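Week 4 handout: Folding thin cotton (muslins, swaddles, tea towels)

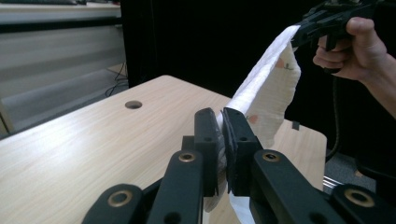 Okay, so last week was terry towels, and I promised you something harder. Thin white cloth is harder! A towel has enough body to hold a fold while you think about the next one. A light cotton slides, wrinkles, and twists on itself the second you pick it up by the wrong two spots, and then you have a rope.

Your reading from the Halvorsen packet stops at page 22 this time. Skip the part on starch, we'll get to it in December with the table linens.

Getting the twist out

Start with the cloth held up at both ends. If it hangs in a twisted band, you probably have two corners that don't share an edge. Let go of one (I know, it feels like giving up) and run your fingers along the hem from the corner you kept until you reach the next corner. Take that one. Now give it a gentle pull, and one shake, away from your face.

Don't grab a big bunch. I did this for years and wondered why my squares had a crumpled patch at one side. Pinch close to the hem, with as little fabric as you can get away with.

Prints

Small scattered prints are handy. Pick one little motif near a corner and keep track of it while you turn the cloth over. With a thin weave you may see the print faintly from the back too, so check which side is stronger before you decide that's the front.

The fold itself

Lay it flat, print side down. Smooth from the middle out with the side of your hand. Fold in half, hem to hem, then in half again the same way, so you have a long strip. Then thirds. The Prillero method does thirds first, and some of you like it better, so go ahead, but pick one and stick with it for the whole stack or your shelf will look like mine.

For next time

Bring one thin cloth from home, washed and unironed. Practice the corner-to-corner pickup 25 times before class (it goes fast, put some music on). Shelf sizes are on the Boltell sheet I gave out in week 2, and there are spares by the door if yours has gone missing.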